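The Lost Property Table, April

Gallery: 1 picture

Every spring the Rotach hall empties its cupboards, and whatever has been left behind since the last time goes out on the felt table for a month. You have until the end of April to recognize something as yours and feel a little embarrassed about it. After that it goes to the Druvham thrift store, where you can buy it back.

The year's haul came to 216 items, a respectable figure for a building with one main room and a hallway. More than 40 of those were single gloves. We no longer display the gloves. They live in a box under the coat hooks, and anyone with one cold hand is welcome to go through it.

The rest gets put out a few things at a time, so that people will look at it. When we laid everything out at once, visitors took it for a rummage sale and tried to haggle.

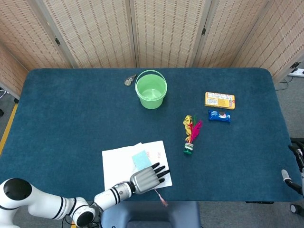 Claims are taken at the front desk until nine in the evening. You will be asked to describe your item before you are handed it, a rule we brought in after two people went home with the same umbrella on alternate weeks. "It's sort of a bucket" will be accepted for the green bucket. For the keychain we'd like a bit more effort, beginning with what the keys open and where they have gone.

The kicking shuttlecock, the one with the yellow and magenta feathers, has plenty of admirers and so far no owner. Admiring it does not count as a claim. If you lost it in the middle of a game, please bring whoever you were playing against, and we will hear both sides.

Snacks are a gray area. Our policy is that sealed packets stay on the table for 3 days and are then considered a donation to the front desk. The front desk wrote this policy.

Things we can't put on a table at all: one ironing board, a Le Goff folding bicycle with a flat front tire, and a roll of carpet that two separate groups insist belongs to the other. Ask and you'll be shown to the back hallway, where you may take the carpet whoever you are.

Last year's table raised 200 dollars at the thrift store, and the money went on a new label maker from Gukora. It has been missing since February. If you see it, it has our name on it.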